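Unit 3: Particle filters, pressure drop and why the fan always gets the blame

Read before the lab. It follows on from the unit on ducts, which some of you handed in and some of you are still "formatting".

3.1 What a filter does to the air

A fibrous filter is mostly empty space. The gaps between the fibres are usually much larger than the dust being caught, so the popular picture of a filter as a sieve is wrong for most of the particles we care about. Large particles fail to follow the air round a fibre and run into it. Middling ones follow the air faithfully but pass close enough to touch. The very small ones wander about at random and bump into something sooner or later. Between the second group and the third there is a size that is bad at everything, and this is the size at which a filter should be tested. A supplier who quotes an efficiency without a particle size has given you half a number.

3.2 Pressure drop

Air moving through the medium loses pressure. For clean fibrous medium at the low speeds used in ventilation, the drop is close to proportional to the speed through the medium. Double the flow through the same filter and you double the drop across the medium. The losses in the frame and the ductwork go up closer to the square of the speed, so don't expect the whole system to behave so politely.

Symbols used from now on:
Q, flow in cubic metres per second
A, area of medium in square metres
v, speed through the medium, Q divided by A
dp, pressure drop in pascals

Note that v is not the duct speed. Every year a few scripts use the duct speed and arrive at a filter that would need its own substation. 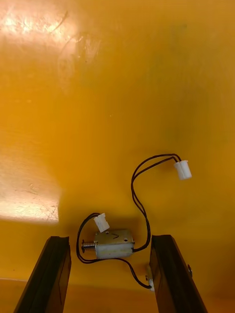
Haruna Kinoshita objected that A in the catalogue is hardly ever the A that the air meets, as glue lines and squashed folds take their share, and asked whether we ought to knock something off before working out v. Yes, we ought. Use the maker's effective area if it is stated. If it isn't, write down the allowance you made, so that I can disagree with it in the margin.

3.3 Worked example

The Busby test rig moves 1,000 litres per second, so Q is 1 cubic metre per second. The filter has 21 square metres of effective medium.

v = 1 / 21 = 0.048 metres per second

Suppose the dirty filter is changed at a drop of 400 pascals. The power spent pushing air through it at that point is flow times pressure:

1 x 400 = 400 watts

That is power delivered to the air. If fan and motor together manage 50 per cent, the meter sees 800 watts. The Zurnow data sheet gives the first number, in bold. The electricity bill gives the second.

3.4 Getting more area into the same hole

The opening in the duct is fixed by an architect, so any extra area has to come from depth. Bags do this by hanging downstream in long pockets, and pleated panels do it by folding. What counts is medium laid side by side for the air to share, which thickness cannot give you. The stack of blank paper in the steel tray has a great deal of area if you add up its sheets, but treat it as filter medium with the air coming straight down and it offers one sheet's worth of face, with every other sheet in series behind it. Open the same material out into folds and the sheets work in parallel, v falls, and dp falls with it. Go too far and the folds crowd together, the air struggles to get in between them, and the drop climbs again. Plot dp against pleat count for a fixed panel and you get a shallow U. The cheapest panel is generally found on the left-hand side of it.

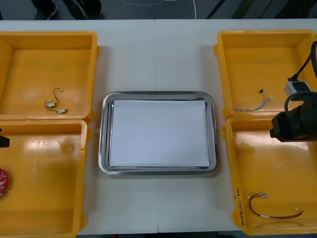

Dust loading changes the sums as the weeks go by. At first the dirt settles among the fibres and dp creeps up slowly; later a cake forms on the upstream side and it climbs faster. Picture the cake as one more sheet on top of the paper in that metal tray, laid across the whole face and in series with everything under it. Efficiency often improves as this happens, which is a poor excuse for leaving the filter in until July. Electrostatically charged media can go the other way early on, losing efficiency as the charge is masked.

3.5 For the lab

Bring the Kekana chart and a calculator. Zero the Trusteck gauge with both tubes open to the room, then connect it. Take readings going up in flow and again coming down. If the two sets differ, report both.

Reading for next time: the chapter on fan curves, as far as the section on stall.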